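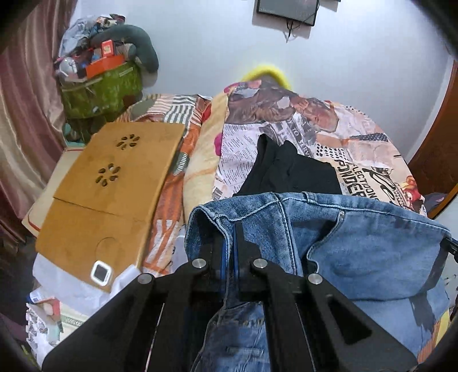 4. How long is a night? Fermentation times on the hillside farms

So let's get to the part I was most excited about when I started this project: the tanks! If you drink coffee you've probably seen "washed" on a bag and pictured somebody with a hose. There is a hose, sure. But before the hose there's a fermentation, and it can change the cup quite a bit, and the growers I visited talk about it the way bakers talk about dough (at length, and with strong feelings about the neighbors' methods).

A quick refresher from Section 2. The ripe cherry gets pulped, which takes off the skin and leaves the seeds in a sticky layer everybody calls mucilage. The seeds go into a tank, yeasts and bacteria start eating the sugars, the sticky stuff breaks down, and the grower washes it away. My question for this section was a small one. When a grower tells me "I leave it overnight," what does overnight mean?

4.1 Where I asked

I worked with nine farms that all sell to the Betancur mill. They sit along one road, the lowest near the river and the highest, Cota, right up where the cloud comes in after lunch. They share a variety, more or less, and they share a buyer, so I figured that whatever differences I found would mostly come down to altitude and habit. (I was half right, and I'll get to that.)

At each farm I did two things. First I sat down with whoever runs the tank and asked them to walk me through a normal batch from pulping to washing. Then, on a later visit, I stayed for a real one. I hung a Satoson logger inside the tank on a bit of fishing line, took pH with strips and a handheld meter, and wrote down the time at every step. I also wrote down what people said while they were doing it, and those notes turned out to be the best part of the data.

Pui-shan Mak ran the same protocol on the mill's own tanks down in the valley, so we had something to compare with. Her tanks are tiled and mine were mostly bare concrete, plus a couple of plastic barrels. We went back and forth on whether to throw the barrels out of the analysis. We kept them in, because people really do use them, and Table 6 marks them with a star.

4.2 What people said, and what the clock said

In the sit-down interviews, nearly everybody gave me the same answer: pulp in the afternoon, wash in the morning. Ask for a number of hours and you'd get one that fit with that.

Then I stayed over, and mornings turned out to be a pretty stretchy idea. On the low farms, washing started before it was properly light. On the high ones it started after breakfast, or after a second breakfast, or in one case the following afternoon, with a phone call in between to ask me if I'd mind waiting. Same words, very different batches.

Nobody was fibbing to me, I should say! The growers were describing a schedule, and the schedule was true as far as it went. What they were doing at the tank was something else, a test, and once a batch passed the test it got washed. The schedule was how they explained it to a visitor with a clipboard.

4.3 The test

The test goes like this. You push a stick (a broom handle works fine) straight down into the seeds and pull it out. If the hole stays open, the mucilage is gone and the batch is ready. If it slumps shut, you wait. Some growers skip the stick and just rub a handful of seeds and listen, because a clean seed squeaks and grates like gravel.

Duván Correa, at Cota, does both, and he does them in that order, and he was very patient while I tried to learn. I couldn't hear the squeak at all for the first few batches. He'd hand me seeds from two corners of the tank and I'd say they sounded the same, and he'd shake his head and put the lid back on. By the end of August I could tell the obvious ones apart. The in-between ones I still get wrong.

His point, and I think it's a good one, is that the stick and the ear are checking different things. The stick tells you about the whole tank. The ear tells you about one handful, so you need several handfuls from several depths. When the two disagree he goes with the ear and stirs the tank.

4.4 Does the test line up with the chemistry?

Mostly, yes. Across the batches I followed, the moment a grower called it ready fell in a narrow band of pH, a lot narrower than the band of hours. Plot readiness against time and you get a cloud. Plot it against pH and you get something you could lay a ruler along. The Skirkico strips were a bit coarse for this, so the plotted values are all from the meter.

The outliers are interesting. Two of the batches in plastic barrels were called late, and in both cases the grower had been out picking and the stick test was done by a younger relative. One at a middle farm was called early on purpose, since a truck was coming and it was that or miss it. I've left all three in. They're part of how coffee gets made.

Altitude does what you'd expect. Higher tanks run cooler and slower, and the logger curves for Cota, at 2380 meters, hardly rise at all in the first few hours. But batch size matters nearly as much, and I hadn't planned for that. A tank with 340 kilos of pulped coffee in it makes its own heat. A small one on the same farm on the same night just sits there. If I did this again I'd weigh everything from the first visit. As it is, I only have good weights for five of the farms, so please read the batch-size result as a strong hint and no more than that.

Figure 4. Jeans on a bed, the waistband between the two fingers of a gripper.

4.5 What I'd tell somebody writing a guide

A lot of the advice sheets handed out to growers give fermentation as a range of hours, sometimes with a little altitude table. I get why, it's easy to print. But every grower I worked with was already doing something more accurate with a broom handle. An advice sheet that described the test properly, with where to poke and how many handfuls to try, would be a better use of the paper. Pui-shan thinks the hours should stay on the sheet too, as a sort of alarm (if you've gone way past them, go look at the tank), and she's talked me around on that.

The cupping results for these same batches are in Section 5, along with the argument about whether the late ones tasted fruity or just tired.

Shared 27 times
6 comments

Related items
Drying on patios and raised beds: a season of notes
What the mill pays for, and what it says it pays for
Reusing wash water on small coffee farms
Cascara tea, from compost heap to kettle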